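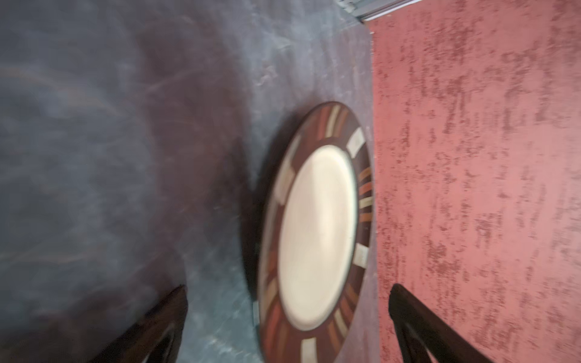 24/08/2025 - atelier, seul jusqu'à midi, puis Tsegereda

Repris le réglage poignet. Le décalage pince / caméra était faux depuis le démontage, j'avais gardé l'ancien fichier. Refait la calib avec la mire de Rocío, 12 poses, c'est mieux. Pas parfait.

Assiette à bord brun : la segmentation prend le creux clair et laisse tomber le bord. Du coup centre à peu près bon mais diamètre beaucoup trop petit, et les doigts visent trop serré. Essayé de baisser le seuil -> il attrape l'ombre à gauche. Remonté. Idée de Mitiku : partir du cercle foncé entre le creux et le bord, puis ajouter une largeur fixe. Moche mais à tester. Les blocs clairs du décor n'aident pas non plus, ça coupe le contour en morceaux.

Exposition caméra poignet : trop longue, ça bave dès que le bras bouge. Passer en manuel. NE PAS remettre l'auto (c'est pour moi).

Vitesse d'approche ramenée à 100 mm/s au lieu de 456. Lent, tant pis. On remontera quand la prise sera propre.

Bras gauche : jeu dans le coude, toujours. Resserré les vis, frein filet. Noter le couple la prochaine fois, j'ai encore oublié. Bras droit RAS sauf la gaine, qui remonte sur l'avant-bras quand il se tend vers l'égouttoir. Mettre un collier, ou rallonger la boucle à l'épaule. Demander à Tekle s'il lui reste des colliers souples, les rigides marquent la gaine.

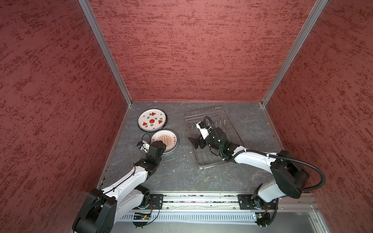 Égouttoir

Transparent = galère. La profondeur passe au travers, trous partout dans le nuage de points. Pour l'instant position en dur dans le script Skirneo, avec un coin repéré au feutre sur le sol. Tsegereda voudrait coller du ruban mat sur le haut des séparations, je suis plutôt pour. Attention il est posé un peu de biais, l'angle est dans la config, si qqn le déplace il faut TOUT refaire.

Partage des tâches, version du jour : bras gauche prend l'assiette, bras droit s'occupe du rangement. Reste à définir où se fait le passage de l'un à l'autre. Au milieu les deux poignets se gênent, on a jusqu'à 3 cm de marge et pas plus. Adoración propose de reposer l'assiette au sol entre les deux, plus simple à coder. Ok pour moi.

Assiette pastèques : son bord foncé sort bien. Celle au soleil orange, le motif perturbe le centre (il accroche la colonne de petits ronds). Masquer l'interieur et ne garder que le bord ?

Balayer le plateau et le rail avant de relancer, il y a des miettes de je ne sais quoi.

A faire
- couple vis coude gauche
- expo manuelle + resauvegarder le profil
- ruban mat, demander la réf à Rocío
- collier gaine droite
- script : sortir les positions en dur dans un fichier à part, sinon en novmbre on ne s'y retrouvera plus

Clé de 3 rendue au tiroir.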